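## 3. Materials and Sorting Procedure

The cloth for this study came from two sources, the Brandow mill and the reuse depot at Gilport, and it was sorted on tables before any washing was done.

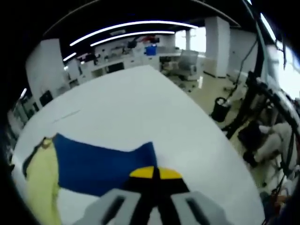

**Figure 1.** Dark navy-blue cloth on a white table.

### 3.1 Selection of the cloth

We received 700 pieces in December. Every piece was at least the size of a pillowcase, and pieces with printed patterns were put aside, because a print hides small changes in the colour of the ground. Among the plain pieces, dark blue was the most common colour at both sources. This was welcome for our purpose. Dark blue is known among laundry workers as a colour which fades early along folds and seams, and it is also the colour for which the grading staff at Gilport disagree most often.

From the plain pieces we took 73 for the washing test. The choice was made by drawing numbered tickets. Wool was left out of the draw, as it cannot be washed at the same temperature as cotton.

### 3.2 Washing and drying

All pieces were washed 12 times in the same machine, at 40 °C, with the Skurska unscented powder. The dose was kept the same for each load. We did not use softener. Drying was done on indoor lines, away from the windows, so that sunlight would not be mixed with the effect of the wash. In an early trial we dried a few pieces outdoors, and their colour on the upper side of the line changed so strongly that the trial could not be used.

Between the washes the pieces rested flat for one night. We are aware that in an ordinary home this is seldom the case, and cloth is often left folded in a basket while still damp. The effect of damp folding is treated separately in Section 5.

### 3.3 Grading of colour

The colour of each piece was graded by eye, before the first wash and after the last, with the Cropper grey scale. Each grader worked alone and wrote the grade on a card before seeing the cards of the others. Where two grades differed by more than one step, the piece was graded again the next morning. This happened with 15 pieces, and most of them had a brushed surface, on which the shade depends on the direction of the nap.

For this reason we asked the graders to smooth the brushed pieces always toward themselves. The rule was introduced only after the first round, and the first-round grades of the brushed pieces are therefore not included in Table 2.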